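Parallel lines (perspective)

In linear perspective, parallel lines that recede from the viewer are drawn so that they meet at a single point, called the vanishing point. Lines that lie parallel to the picture plane do not converge and keep their direction in the drawing. The position of a vanishing point depends only on the direction of the lines and the location of the viewer's eye. It may fall outside the edges of the drawing.

Classification

Drawings are commonly grouped by the number of vanishing points used for the main edges of a rectangular object. One-point perspective applies when one face of the object is parallel to the picture plane. Two-point perspective applies when only the vertical edges are parallel to it. Three-point perspective applies when none of the main edges are.
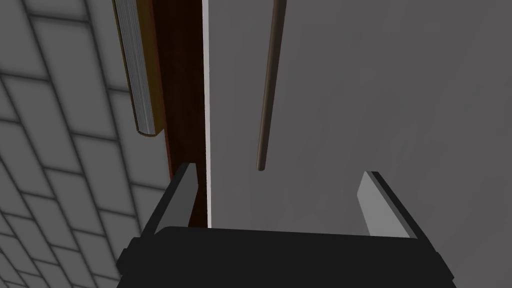 Convergence in a drawing is not proof that the object's edges are parallel. Edges that lean toward each other in space also draw together on the page, and a single view may not separate the two cases. Two upright plates whose tips tilt inward, like the pale-faced fingers above the black housing, can be read either way when no other edges are available for comparison. The usual remedy is a second view from a different station point, or a known dimension within the object.

Teaching

The Dornley method, set out by Sandamali Herath, introduces the horizon line before any vanishing point is placed. Its workbook contains 34 exercises in 4 groups, the last of which covers inclined planes. A revised edition by Rafsan Khondokar moved the material on shadows to an appendix.

See also

Foreshortening
Horizon line
Oblique projection
Station point

This page was last edited on 2020-01-17.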